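Inska Users Forum > Teaching and Demos > Teleop or hand guiding for kitchen tasks?

marisol_a
January 15, 2025
Ok so I need opinions before I burn another week on this. I'm teaching our arm to sort play kitchen stuff (fruit, dishes, the ketchup bottle, you know the drill) and I've been doing it all by remote control with the Pellen leader arm. I have 118 demos now and I'm still not good at it!! My approach to the plate is different every time and I think the policy is learning my nerves.

Katherine at our Avville site says drop the remote and just grab the arm and move it by hand. Did anybody here switch? Table is laid out like so, and it stays pretty much like this all day:
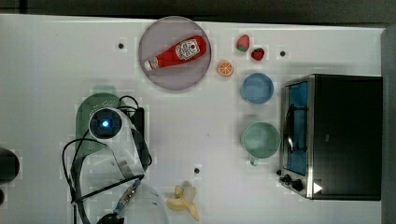

ketchup on the plate, fruit up top, bowl and mug over by the oven

k_espinoza
Hi, it's me, the Katherine in question. I stand by it. When you push the arm around yourself you feel the weight and you feel when a finger touches something. With the leader arm you're guessing from looking. I did 37 hand guided demos on a cup task last June and they were smoother than anything I ever got remotely.

diekmann_a
Smoother, sure, but your hands are in every single picture the camera takes. Then you run the thing with no hands in view and it has never seen that. I threw away 200 demos over this. Please don't do it, Marisol.

k_espinoza
You don't have to train on those pictures! Record the joint path by hand, step back, play it back and save the camera during playback. Takes double the time, I'll give you that.

diekmann_a
Double the time and it only works if everything is put back in precisely the same spot before playback. With toy fruit that rolls? Good luck. Also once you've shoved the bottle over by accident in the first pass there's no fixing it, you start over.

nayeli.e
I'm with Anneliese on remote for this one, but I think the real problem is in the first post, "my approach is different every time." How are you coming in over the dishes? I always go high first, stop, get the fingers pointing straight down, and only then lower. If you come in sideways across the table you'll end up correcting wrist and height together and the recording is a mess of tiny wiggles.

And are you resting your elbow on something? Sounds dumb, helped me more than any setting.

marisol_a
No elbow rest, I've been standing up like a fool. Trying it after lunch.

On the approach, I kind of do what you say? Over the green dish I get the fingers down okay and then I freeze, because from where I stand I can't tell how much room is left under them.
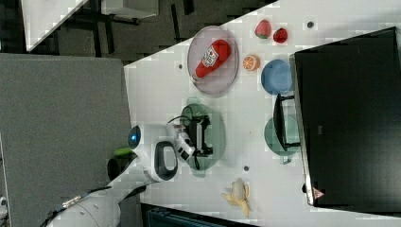 So I creep down in tiny steps and every demo gets this long boring pause in the middle. Elvira looked at the plots and said one of them was 662 frames, and most of that was me doing nothing. She was nice about it but still.

elvira_agudelo
I was VERY nice about it. Trim the pauses, that's all. If the arm isn't moving and the gripper isn't changing, cut it. Our Sánchez script does it on export, I'll send you the version with the threshold you can change.

nayeli.e
Careful with that near the grasp though. A short stop before the fingers close is useful, I keep those. Cut the ones up in the air.

diekmann_a
Agree with Nayeli. And move your chair so you're looking along the table at dish height, not down at it. You'll see the gap under the fingers and the creeping mostly goes away.

k_espinoza
Fine, fine. I still say do ten by hand just to learn what a good path feels like in your own arm, then go back to the remote and copy yourself. Don't save them if it bothers people.

marisol_a
Ooh, ok, I like that as a warmup. Chair first, then ten by hand, then a new batch on the remote. Do I keep the old 118 or dump them?

elvira_agudelo
Keep them in a separate folder. Train once with and once without and see.

diekmann_a
Dump them.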